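Tableware reference set: gallery notes
Tronari Ceramics Archive, gallery page 11

Compiled by Yiran Xue. Glaze notes by Mostafa Salem. Revised 10 March 2026.

This page covers the everyday shapes in the Tronari holdings: plates, bowls and cups intended for daily use at home. Decorated and commemorative ware is on the Skudville pages. The full catalogue lists 2,606 pieces. Entries here deal with form, glaze colour and handling, in that order.

Colour names follow the house chart. Teal, pale green, cream and white are separate entries on the chart and should not be merged when searching. Grey is used for surfaces and backgrounds only, never for glaze.

Plates

A raised rim is the main thing separating a shallow dish from a flat plate in this catalogue. Rim height is taken from the table surface to the highest point, with the piece empty and resting on its own foot. Pieces that rock are measured at both extremes and the mean is entered.

Gloss glazes throw highlights that move with the viewer, which makes small scratches hard to read from one angle. Mostafa's practice is to check each plate from 2 positions under the same lamp before writing the surface note.

Bowls

Depth is entered before diameter. The older cards had it the other way round, and the Risent transfer carried that order across, so a few records still read as very deep, very narrow bowls. Corrections are welcome -- please quote the catalogue number.

Interior and exterior colour are separate fields. A white bowl with a cream interior is entered as white, interior cream. Rim shading goes in the free text field.

Cups and mugs

The catalogue has one class for both. Handle position is described with the maker's mark upright where there is a mark, and left blank where there isn't. Two-tone cups are entered by outer colour first, so pale green outside with darker green inside files under pale green.

Mixed groups

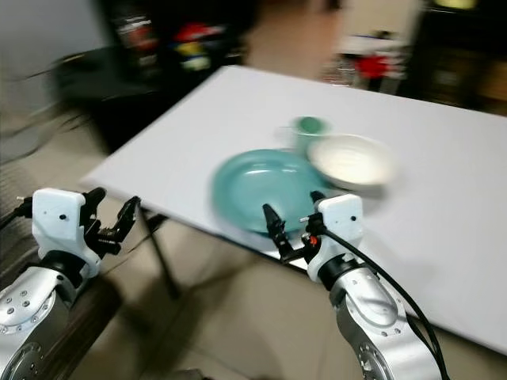

Grouped pieces keep their individual numbers and gain a shared group number. A group need not be a matched set. The Rugemalira bequest, for instance, came in as household lots, and we have kept each lot together even where the glazes have nothing in common.

Teal-blue plate, shallow, round, gloss surface. White bowl, round and fairly deep, pale cream interior. Small cup or mug, pale green, darker green interior. Shown together on a white rectangular table.

Stacking information is held at group level. Cups are not stacked. Bowls may go inside bowls of the same form with a felt disc between them, and plates are shelved flat, largest at the bottom.

Catalogue numbers from 3,000 upward are reserved for the June intake and will return an empty record until then.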